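Arkville Graduation Remarks: data card and README

Status: usable, with reservations
Last revised: Jan 1, 2020
Maintainer: Morfudd Harries
Transcript checks: Rhun Gwilliam

What it is

A set of 300 short speeches given at high school graduations in and near Arkville, typed up from programs, school newsletters and recordings that families sent in. Most are student remarks. A smaller share are blessings, invocations and welcomes by elders, clergy and parents. Each speech is one text file with a matching row in speeches.csv.

We were asked to build this as a record of "how the community speaks to its graduates." I don't think it is that. It is a record of what people kept, and people keep the speeches they liked. Read the rest with that in mind.

Where it came from

The call for material went out through three schools: Bellis High, Sillen High and the Plekasell evening program. We received 500 items. A good many were duplicates, photocopies nobody could read, or speeches from award dinners that had been filed under graduation. What survived is the 300 in this release.

Bellis is heavily overrepresented. Its office had kept folders. Sillen's had thrown theirs out during a move, and what we have from there came from households. Plekasell held its ceremonies in the cafeteria and rarely printed a program. Any comparison between the schools will mostly measure filing habits, and I would be suspicious of a paper that claimed otherwise.

Languages

English is the main language of every file but 5. Those 5 are blessings in a heritage language, and all of them come with an English version supplied by the family. We did not check the translations against the originals, having no speaker on the project. The column translation_source says "family" for each one. Please don't use these files to train or test translation tools. They are too few, and the English was written to be read aloud at a ceremony, with whole lines added for the audience.

Two further families lent us blessings and later asked for them back. Those were removed before release and do not count toward the total.

Columns in speeches.csv

id: file number, no meaning in the order
school: bellis, sillen, plekasell
role: student, elder, clergy, parent, staff, unknown
source: program, newsletter, recording, household copy
language: main language of the text
translation_source: family, or blank
tone: see the next section
consent: speaker, family, school 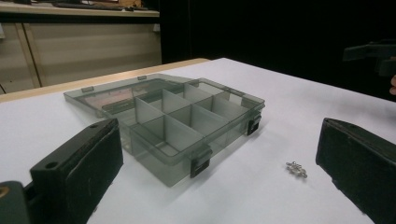
Rhun Gwilliam objects to the tone column and wants that on record: he thinks a label like "hopeful" or "defiant" tells you more about the person doing the labeling than about an eighteen-year-old at a microphone, and he would have left it out.

I agree with most of that. The column stayed in because the people who paid for the typing asked for it. Two readers labeled every file, and they disagreed often enough that we kept both answers, separated by a slash. If you average them into a score, you are on your own.

What was changed

Home addresses and phone numbers were taken out. Names of students other than the speaker were replaced with initials. Spelling was left alone, including in the printed programs, where it is sometimes worse than in the handwritten copies. Laughter and applause are marked only in files made from recordings, so a speech with no applause marked may have had plenty.

Known problems

Speeches from programs are what was planned. Several speakers are known to have dropped their text and said something else, and we have both versions in only 3 cases.

The consent value "school" means a school told us it was fine. I would not lean on it. Before quoting one of those files at length, ask us and we will try to reach the speaker.

Dates of individual ceremonies are missing on purpose. Too many were guesses.

Removal and corrections

Write to Morfudd Harries with the file id. Requests from speakers or their families are honored without questions. Corrections to transcripts go to Rhun, who will want to hear the recording if there is one. The next revision is planned for May, after the Sillen households have had a chance to look through their files.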